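1/ Some notes on the trade and investment side of the Hirkiver–Skindolov sister-city agreement, which comes up for renewal in February. I've read the renewal package and the attached schedules. Thread is long. Mute as needed.

2/ Background for anyone new: the agreement has two parts. Part A is civic and cultural (school exchanges, the choir, the library swap). Part B is commercial and covers inbound offices, shared trade missions and the landing program for small firms. Only Part B has money attached.
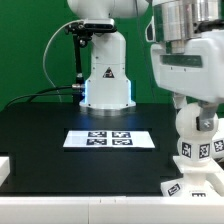 **Trade Desk Notes**
*Regional economic development analyst, Hirkiver. Posts are my own and don't represent my employer.*

3/ The landing program gives a firm from one city a desk, a mailing address and a local accountant in the other for 7 months. After that the firm either signs a commercial lease or goes home. There is no extension clause in the current text. The renewal draft doesn't add one.

4/ Over the last term, 13 firms used it in the Skindolov-to-Hirkiver direction. The package reports 763 jobs "associated with" those firms. That phrase needs care. It counts head office staff in Skindolov as well as anyone hired locally.

5/ The local hires are in Schedule C, and Schedule C reports them in full-time equivalents while the headline uses headcount. The two can't be subtracted from one another. I'd ignore any local figure derived that way, including the one going around this morning.

6/ Kramer is the largest of the inbound firms: back-office payroll processing, second floor of the old telephone exchange. It signed a lease at the end of its term and has since taken the adjoining suite. Most of the renewal package's case studies are Kramer under different headings. 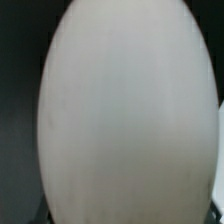
7/ That isn't a criticism of Kramer. It is a concentration problem. If one tenant accounts for most of the program's retained floor space, the program's results are mostly that tenant's results, and the evaluation should report figures with and without it. The last evaluation didn't.

8/ Outbound is thinner. Wuseveo went over in the second intake and kept a two-person sales office in Skindolov. The other outbound participants are listed as "completed", which in the program rules only means they used the desk for the full term.

9/ On fees. Each participating firm pays a $3,000 deposit, refundable on completion of the exit survey. The deposit is held by the host city. The draft moves it to the home city, so a firm that doesn't file the survey forfeits to its own municipality. Cleaner for enforcement, worse for the host, who wants the data.

10/ Correction to post 9: the forfeiture goes to the home city's program account, not to general revenue. Section 14, second paragraph. Thanks to the two people who messaged.
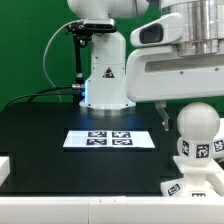
11/ Question from the replies: does a firm have to be incorporated in one of the two cities to apply?

Incorporation can be anywhere in the province or region. The test is the principal place of business, shown by a lease or a utility account in the firm's name. Home-based businesses can use a municipal licence instead.

12/ The trade missions are a separate budget line. Each city hosts in alternate years and pays ground costs, visitors pay airfare. The draft keeps this but caps the official delegation and leaves business delegates uncapped. In practice the constraint is the size of the venue.

13/ The annual conference dinner and its awards come out of Part A. This has confused people every renewal cycle. The awards are named after an investment theme, but they are a civic expense and the Part B budget doesn't touch them.

14/ One change I do think is material. The current agreement obliges both cities to publish the list of participating firms. The draft says they "may" publish. No rationale is given in the covering memo. If it's meant to protect firms that haven't announced an expansion yet, a delayed publication clause would do the same job. 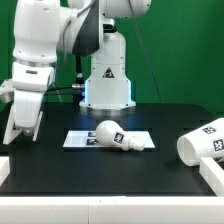

15/ Reporting dates also shift. Host-city reports are currently due at the end of each intake. Under the draft they're due once per calendar year, and intakes don't line up with calendar years, so one cohort will straddle two reports. Anyone keeping a time series should keep the old intake codes.

16/ What I'd look for in the amended version: Schedule C in headcount and FTE, results with and without the largest tenant, "shall publish" restored with a delay, and a definition of "completed" that says something about whether the office is still open.

17/ Written comments go to the clerk's office and close at 4:30 p.m. on the last business day before the February meeting. They go on the public record, so leave your home address off the letter and put it in the cover email.

18/ Schedules A to D are in the agenda package, after the centre's parking study. Schedule B is scanned sideways.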